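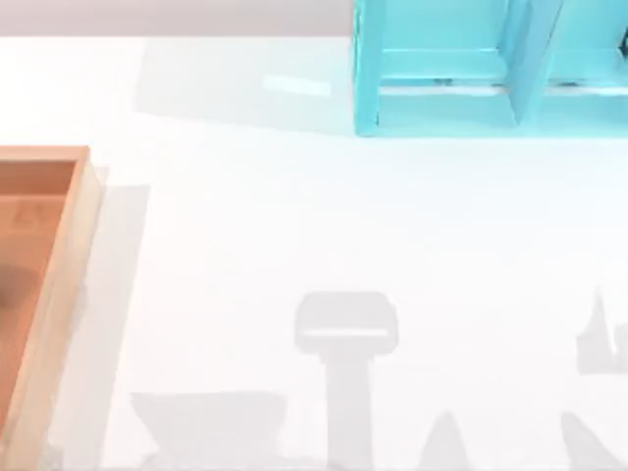
Chelsea Mellor asked me on Monday if a machine can tidy a kitchen table yet. My short reply was "sometimes". The longer one needs a thread.

Since May I have been testing a two-arm policy from Grestar. The chore is very small: take one thing from the wooden tray, put it in the turquoise shelf, go back. All in simulation for now.

I ran 300 trials. The bad ones were nearly all at the shelf. Picking is fine. Going into a compartment past the divider is where the wrist comes in crooked and touches the panel.

A person does this chore in 5 seconds and thinks of something else. My best run took 32.

What surprised me more is the light. I moved the lamp and the shadows of the arms fell on a different part of the table. The success rate dropped by 19 points – same objects, same positions.

In a real home the lamp moves every evening, and the sun also moves. So I would not sell this to anybody's grandmother.

For a shop floor I am more hopeful. Fixed light, fixed shelf, the same parts all day. Sevard wants to try it on one packing bench and I think they are right to start there.

Next I will change the lamp in every trial – also the color of the shelf, if I have time.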